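Travailler à côté d'un bras automatisé : conseils d'atelier

Chez Amissah, le tri des fruits se faisait à la main jusqu'en juillet. Le bras est arrivé, personne n'est parti, mais les postes ont changé. Voici ce que l'équipe a retenu.

Gardez le même tapis d'une journée à l'autre. Un feutre épais évite que les fruits roulent -- et il amortit quand la main lâche trop tôt.

Laissez de la place entre le fruit et le bol. Nima Azimi compte 9 cm, mesurés à la règle le matin.

Rien d'autre sur le tapis, ni stylo ni chiffon.
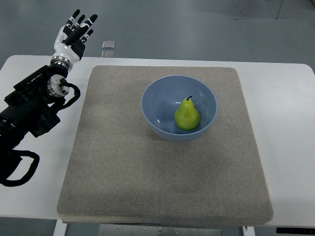
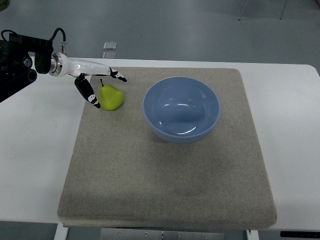
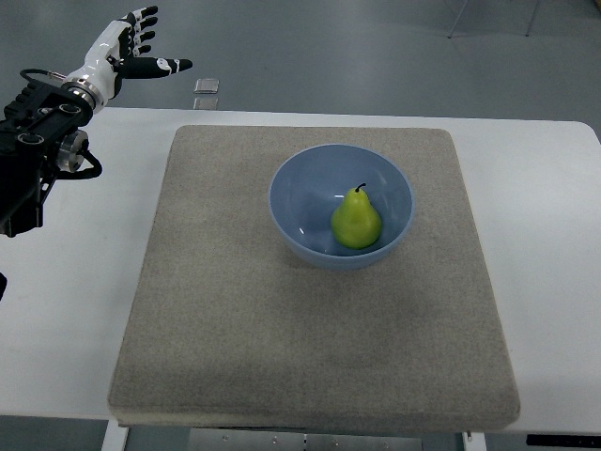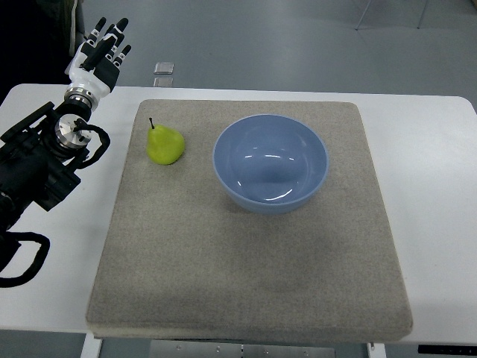 Une poire, un bol bleu clair, un tapis gris.

Faut-il une formation pour surveiller le poste ?

Trois heures suffisent pour l'arrêt, la reprise et la feuille de suivi. Le réglage des doigts demande plus de temps et reste confié à Felicidad Ocampo.

Changez de personne toutes les 20 minutes. Regarder une machine fatigue plus qu'on ne le croit, surtout les yeux et la nuque.

Notez les ratés au crayon, avec l'heure. Le logiciel les enregistre aussi, mais la feuille se relit plus vite en réunion.

Les anciens trieurs gardent le contrôle final -- une tache molle se sent au pouce. Prévoyez-leur un tabouret réglable et une lampe à part.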